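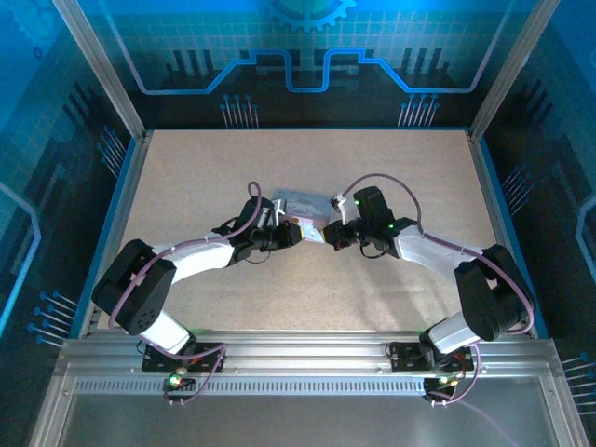 ## Opening little packets without the mess

I go through a silly number of small packets. Sauce, sugar, seeds, the tiny bags of screws that come with every shelf I've ever bought. For years I ripped them open with my teeth and then wondered why there was soy sauce on my sleeve. I've got a routine now and it works on pretty much anything small and shiny, so I'm writing it down for my sister-in-law, who asked (and for anybody else who has ever lost half a packet of basil seeds to the carpet).

### What you need

- The packet
- A shallow container, wider than the packet is long
- A dry cloth or paper towel
- Small scissors, just in case

I use a rectangular container from a Skokport set I bought back in December. Any old lunch box will do. The only thing I'd say is don't use a bowl - a bowl rolls stuff into the middle and you can't get at it.

### Step 1: Park the container close

Put it right up against where your hands are going to be. Mine sits just behind the packet. If you have to carry an open packet across the table, you've already lost, trust me.

### Step 2: Shake it down

Hold the packet by the top and give it a few flicks so everything drops to the bottom. With powder I do this for longer than seems sensible. The fine stuff loves to hide up in the seal!

### Step 3: Take it by both ends

One end in each hand, and pull it gently until it lies straight between them. You only want to take the slack out. Now you can see where the seal runs and whether there's a notch to start from. Keep your grip on the very edges, too. Squeeze the middle of a ketchup packet and it will go off like a water pistol.

If your fingers slip, stop and wipe the packet and your hands with the cloth. Slippery fingers were my problem about 98 percent of the time.

### Step 4: Move over the container and tear

Find the notch, pinch on both sides of it, and pull one hand toward you while the other goes away. Go slow. A slow tear stays pretty straight, and a fast one shoots off down the side and dumps everything at once.

No notch? Use the scissors and snip one corner. I gave up on tearing the Kernstead seed packets a while ago, the plastic just stretches and stretches and then lets go when you're least ready for it.

### Step 5: Empty it out

Tip the packet low, with the open end almost touching the bottom of the container, and tap the back with one finger. For sauces, fold the closed end over and roll it up like a toothpaste tube.

### A few extras

Keep the empty until you're done if there are instructions on it. I once threw out the bag from a Hadberg shelf kit and spent the evening guessing which of the 12 screws was the long one.

Wipe the table before you start the next packet, especially if you're going from chili flakes to sugar. I've had that coffee and I don't recommend it.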